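Folding on the Bed: Your Questions

Ever since I wrote up my Saturday folding routine, the questions have kept coming, and I love it! I've gathered the ones I get most. If yours is missing, send it along.

Why fold on the bed at all? Isn't a table better?

A table is great if you have a big one. Mine is 36 inches across and usually covered in mail. The bed gives me room to spread a towel out completely, and I don't have to bend as far as I would over the couch. A pale sheet or duvet helps too — you can spot lint, loose threads and the odd stray sock right away.

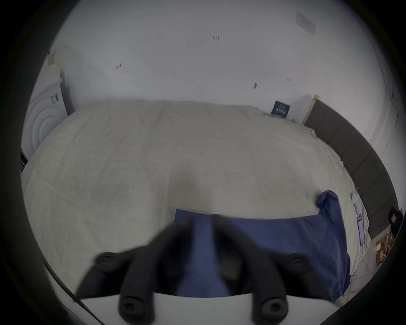

Start with one piece at a time, and get it flat before you think about folding. I know it's tempting to grab a corner and go, but a minute of smoothing saves you a lumpy stack later! Look at the blue cloth on the cream sheet: most of it is spread flat with a nice straight upper edge, and one end is still bunched up on the right. That bunched end is where I'd go next. Pull it out gently, run your palm from the middle toward the edge, and then make your first fold.

Do I need to make the bed first?

You don't need hospital corners. Pull the covers up, give them one good tug from each side and get going. A few wrinkles underneath won't hurt anything. Big lumps will, so move the pillows.

What's the easiest fold for a beginner?

Thirds! Fold one long side in, fold the other over it, then bring the ends together. It works for hand towels, dish towels and most T-shirts once the sleeves are tucked in. My friend Kuo-hua Yuen does halves and more halves, and her shelf looks wonderful, so go with whatever fits your drawer.

I can never find the corners in a crumpled heap. Any tricks?

Yes, and this one makes me so happy every time. Don't dig around in the middle. Find any hem, pinch it, and slide your fingers along until you hit a corner. Hold that corner, keep following the hem to the next one, then lift and shake.

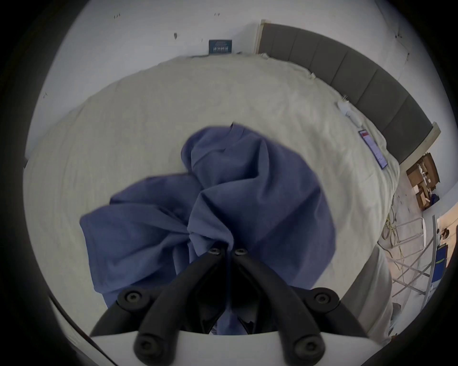

If the fabric twists while you're lifting, just lay it back down and follow the hem again from the corner you're holding. Big bath sheets take me 3 tries some days. Fitted sheets are a whole other adventure and I'm working on a separate page for those.

How long should a load take?

My record is 9 minutes for a load of towels (with music on, very loud). Shirts are slower. Please don't race!

Can I leave the stacks on the bed until evening?

You can, but I put mine away before lunch or they end up on the chair, and then we're all back to square one.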